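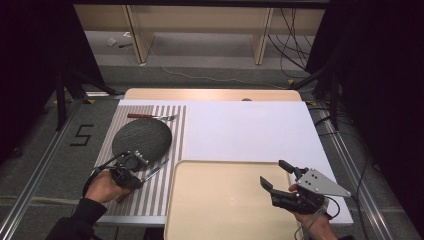 According to the woman on the Warnby shuttle, the new wing at Stotton is going to fix everything. Shorter visiting lines, real classrooms, a roof that doesn't leak on D block. She had it from the county newsletter and read most of it out loud to the rest of us.

Thursday, late
Posted by the author | Print | E-mail this

Well, I have read that newsletter too. Stotton opened in 1984 and I have been riding out there for 9 years, and this is the third time I've been promised classrooms. The last set turned into storage for mattresses.

The plan says 618 beds when it's finished. It doesn't say how many officers. I looked twice. Zwahlen gets the building contract and Brurix keeps the phones, so I suppose a call will still cut out at 12 minutes and still bill me for the whole thing.

My brother says the men inside have heard nothing except that the yard closes in March for the digging. He asked where they'd walk. The answer was "arrangements."

Visit was short today. They started us late and ended us on time. I put in another complaint form, same box as before, and the slot was so full I had to push it down with my thumb.

Shuttle home at 5:40. Must ask about his dentist next time, I forgot again.

4 comments | Share (9)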